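Household Economics, handout 5
Packaging and the price of small things

Last week we spoke about the weekly shopping of one household in Flatia. Today we look at what part of that money is paid for the package and what part for the product.

Please keep two words separate in your notes. The unit price is the price for one liter or one kilogram. The shelf price is the price you see in big numbers. Most people compare the shelf price only, and the shops know this very well.

In the exercise from October, Ditte Þrastardóttir collected 1,553 receipts and sorted them by package size. In 33 of the product groups the small package had the higher unit price. In 8 groups it was opposite – the large one cost more for the same amount. 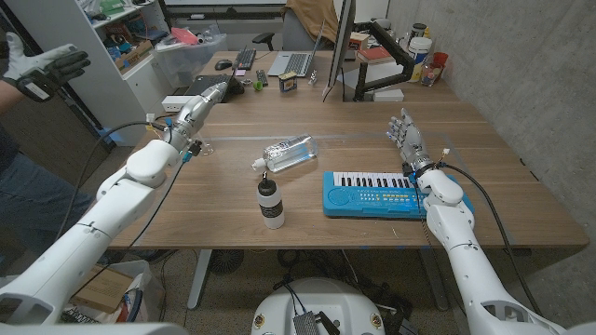

The second point is deposit. A deposit is not a cost if the bottle comes back to the shop, but it is money which the family can not use in the meantime. For a household with 1,000 in monthly food budget this can be felt, specially at the end of the month.

For the next time: read Bech, the chapter on refill shops, and bring three receipts of your own. Cover your name and card number. Written answers go to Bjarke Nørgaard before 9th March.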